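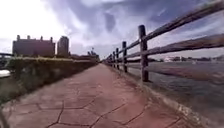
The waterfront path, with its timber rail fence.

Wednesday's visit to the fire and gas safety training centre at Pondau was open to anyone who rents out student rooms in Clusville. I let 10 rooms across two houses, so I put my name down in May and was given a place on the morning tour.

We signed in at reception and were taken through by Győző Dudás, who runs the practical courses. He spent 15 years fitting boilers before he moved into training, and most of what he told us came from call-outs he had been on himself.

The first stop was a mock hostel kitchen. It has a gas hob, a cylinder cupboard and a row of detectors set at different heights. Bottled gas is heavier than air and collects near the floor, so a detector meant for it goes low on the wall. Two of the landlords in our group had theirs on the ceiling. One of them wrote to his electrician while we were standing there.

After that we saw the hose room, where lengths of rubber hose are kept on hooks with the date they were taken out of use. Some had split at the clip end – you had to bend them to see it. Dudás passed them round and asked us to find the fault. I missed mine.

The burn hall was closed for repairs, which was a pity. We were shown a film of a room fire instead, and then the alarm panel made by Barta, which can handle up to 152 detectors. It is far more than I need.

Students from the college at Rimora were on a course next door. The centre trained 3,692 people last year, and Dudás said he would like more of them to be tenants. Half a day is enough to learn how to shut off a cylinder, check a joint with soapy water and get everybody out without touching a light switch.

Tea was at noon. Parking is free, but the sign for the turning is small and I drove past it twice.

15 shares
10 comments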